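このリポジトリは、白い長方形の治具ボードと青い小部品を使った組付け作業の記録「Norlow」のデータカードです。ボードの仕様メモ、作業の区切り方、収録内容をまとめています。

## 概要

- 名称: Norlow
- 収録数: 2,847 エピソード
- 1 エピソードの上限: 480 フレーム
- 作業の種類: 4
- 整備: Drandusero

## ボードと部品

ボードは白で、細長い向きに机へ置きます。机は濃いグレー、背景は黒い布です。部品とのコントラストを優先し、照明の条件は全収録で変えていません。

青い部品には、穴に立てるペグと、周囲に凹凸のある丸いつまみ形のものがあります。ラベルでは前者を `peg`、後者を `knob` と書きます。初期の版では両方とも `part` でしたが、検索しづらいため分けました。
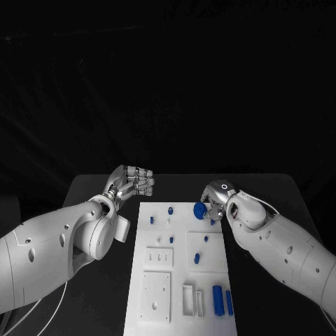

Mkhize からは、`knob` は凹凸の向きまで記録しないと差し込みの良否を比べられない、という指摘が届いています。次の版で `angle` 列を追加する予定です。現行版では向きの情報は空欄のままになります。

## 作業の区切り

| ID | 内容 |
|---|---|
| `pick` | 部品をつかんで持ち上げる |
| `move` | 目的の穴の上まで運ぶ |
| `insert` | 穴に差し込む |
| `release` | 指を離して戻る |

`insert` の開始は、部品の下端が穴の縁に触れたフレームとします。触れた瞬間が見えない場合は、手の下降が止まったフレームを使います。差し直しがあったときは `insert` を二つに分けず、`retry` に回数を入れてください。
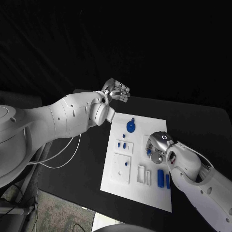 *図2: 青いペグをつかみ、ボード上に手を下ろしたところ*

## 既知の問題

- 手の陰になって穴が見えないフレームがあります。`occluded` が 1 の行です。
- 200 エピソードは `release` の終端が未確認です。`review/pending.csv` に一覧があります。
- 背景の布のしわは収録ごとに異なります。位置合わせの基準には使えません。
- 白い部品のラベルは `white_part` のみで、形状の区別はありません。

## 読み込み

```
norlow/
 episodes/
 labels/
 review/
```

`labels/` の CSV は UTF-8、区切りはカンマです。Flaritz 形式への変換スクリプトは `tools/` に置く予定で、10月時点では未収録です。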